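Erkau Jewelry Cleaner, Model 2212
Section 6: Cleaning Necklaces, Bracelets and Other Strung Pieces

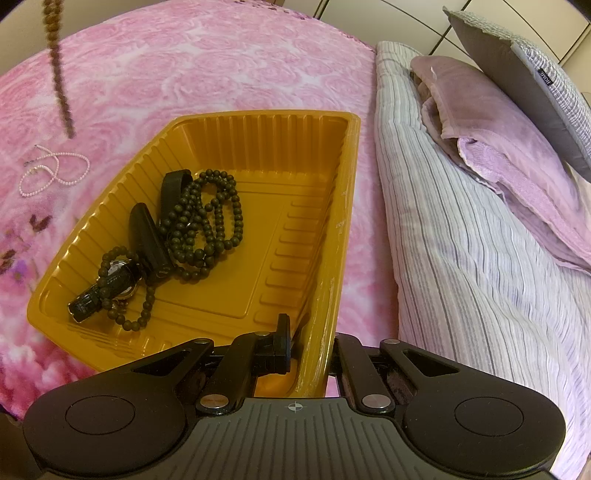

Read Section 2 (Electrical Safety) before you use the cleaner for the first time. The steps in this section apply to strung and linked pieces only. For rings and earrings, go back to Section 5.

Before you start

Check what the piece is made of. Metal chains, including gold, silver and stainless steel, can go in the tank. Do not put any of the following in the tank:

Pearls, real or imitation
Wood, shell, bone or seed beads
Opal, turquoise, amber or coral
Anything strung on silk or cotton thread
Anything held together with glue

Clean these by hand as described under "Hand cleaning" below.

Tank cleaning (metal chains only)

1. Unplug the cleaner and lift out the basket.
2. Fill the tank with lukewarm tap water up to the MIN line. Do not go above MAX.
3. Add one capful of Flivivow solution. Dish soap can be used instead, two drops at most.
4. Close the clasp on each chain and lay the chain flat in the basket. Chains that cross each other will tangle during the cycle.
5. Lower the basket, close the lid and plug in the cleaner.
6. Press START. The standard cycle runs for 141 seconds and stops by itself.
7. Unplug the cleaner. Lift out the basket and rinse the chains under cool water with the drain closed.
8. Pat dry with the cloth supplied.

CAUTION: Never run the cleaner with an empty tank. This damages the base plate and is not covered by the warranty.

CAUTION: Do not use water hotter than 40 °C.

Note: If a chain still looks dull, wait six minutes before running a second cycle. The START button will not respond until the unit has cooled.

Hand cleaning (pearls, beads and threaded pieces)

1. Lay the piece on a soft, dry towel.
2. Dampen a corner of the cloth with plain water and wring it out well.
3. Wipe each bead in turn. Keep water away from the knots and the drill holes.
4. Wipe again with a dry part of the cloth.
5. Leave the piece lying flat overnight. Do not hang it up while the thread is damp, as the thread can stretch.

Checking the clasp and thread

Open and close the clasp a few times. It should shut without force. Look for gaps between the beads and for frayed thread near the ends. If you find either, have the piece restrung before you wear it again.

Replacement baskets, cloths and solution can be ordered from Erkau Parts, Binddale. Have your model number ready.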